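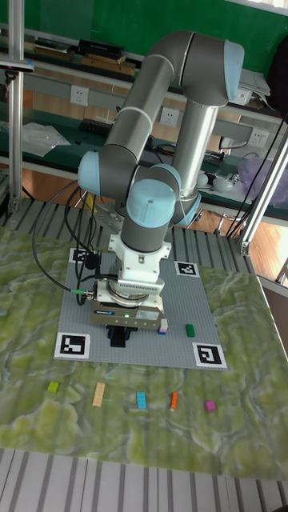
3 min read

4.2 Dropped bricks

Figure 3. The Kemeys cell, with the gripper empty over the studded baseplate and markers at its corners.

Of 600 placing runs, 125 ended with a dropped brick. The Sterkik log blames marker detection for nearly all of them. We doubt this. The log writes 'marker lost' whenever a run stops early, whatever the cause – a slipping finger gets the same label as a hidden marker. Repeating 300 runs in March with fresh finger pads cut the drops sharply, though the cameras and code were left alone. Pad wear seems the likelier fault, but we did not measure grip force and cannot rule out cable drag at the wrist.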